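Open day at the Nurthorpe workshop

Over 145 people came through the Nurthorpe workshop for the October open day, and most of them ended up at the back bench, where Cadwaladr had its disassembly robot going from mid-morning.

The demonstration was on processor handling. Old workstations come in from offices and labs, and the processors are worth pulling if the socket and the chip both stay in good order. Tuncay Eren ran the bench and took questions. He had a tower case opened up, with the memory slots already cleared and the load plate swung back off the socket, and he talked people through how the two fingers take a Xeon by its sides and keep clear of the contact pins.

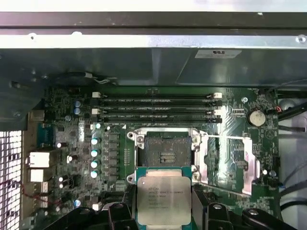

Several visitors asked about grip force. Tuncay said the setting is kept low and the arm moves slowly near the board – a bent pin can write off a motherboard that would otherwise be resold. The team has logged 800 practice runs so far and wants to reach 1,000 before the arm goes across to the Putley depot.

There were 2 sessions, morning and afternoon, and the second ran late. A few high school students stayed on to try the manual controls.

Anyone who missed out can ask at the front counter about a Monday visit. Please wear closed shoes.

3 comments | 11 shares

Recent items
Terkilach joins the parts reuse program
Putley depot: new drop-off hours
Cable and charger collection

Contact the newsletter | Back to top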